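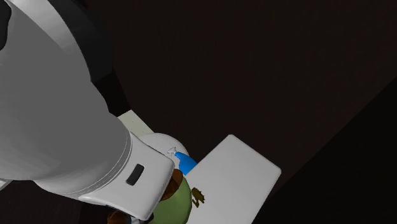

Nemlow is recruiting adults for a study of glare and surface finish in paint, run from its test rooms at Irkik. Participants compare coated panels under fixed lamps and grade each one for brightness, sheen and comfort. The finishes under test are used on equipment housings, where a pale grey curved surface may sit next to glossy black and a bright white block with softened edges. No knowledge of coatings is needed.

Applicants must be aged between 27 and 67, with normal or corrected eyesight and no known colour vision deficiency. Tinted lenses may not be worn during the test.

Each participant attends two sessions in September, each lasting roughly 33 minutes. Travel within the Irkik area is refunded on production of a receipt.

Apply in writing to the Talukder Room, Nemlow, Irkik, quoting reference 910. State your age and whether you wear glasses.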